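Small room, day 3

Quick one tonight, it's late and I still have to do the floor.

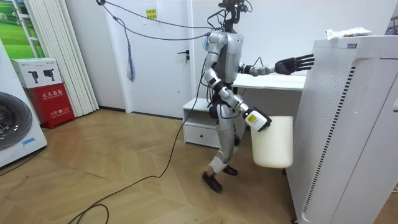
So the plan for the small room was simple. Everything out, clean, put half of it back. Day one was paper. Day two was more paper. I found a Dirmont catalog I've been moving from apartment to apartment for no reason at all. Gone now. Also two phone chargers for phones I don't own.

Today was floor stuff. I love the herringbone, I really do, picked the place partly for it, but every little joint grabs dust and you only see it when the sun gets low. Around 4 pm it looks like nobody has lived here in years. Sweep along the boards first, then across, then a damp cloth. Damp, not wet! Learned that one in the last place, had a gray patch by the door till the day I moved out.

The bucket. Plain white, no lid, came from Rosemarie when she cleared out her laundry room. Best thing I own for cleaning. Fill it a third of the way or you slop it everywhere. Rosemarie says vinegar, Yung-ching says never vinegar on wood, I use a drop of dish soap and dont tell either of them.

Air purifier stays next to the desk. I tried it by the window for a week and kept walking into it. Needs a new filter, Halberg want 38 dollars for one and 145 for the multipack, so one it is. Vacuumed the old one in the meantime, disgusting, gray fluff the size of a mouse.

Desk is white and shows everything. Coffee rings mostly. Baking soda paste, five minutes, wipe, done. Should of bought a dark one.

Still to do:
cables, always cables
behind the purifier
the shelf in the hall (not looking at it)
felt pads for the desk legs
take the donate bag down to the car before I start pulling things back out of it

Yung-ching is coming by in the morning for the spare chair so that's one less thing to clean under. Might do the closet after. Might not.

Ok. Floor.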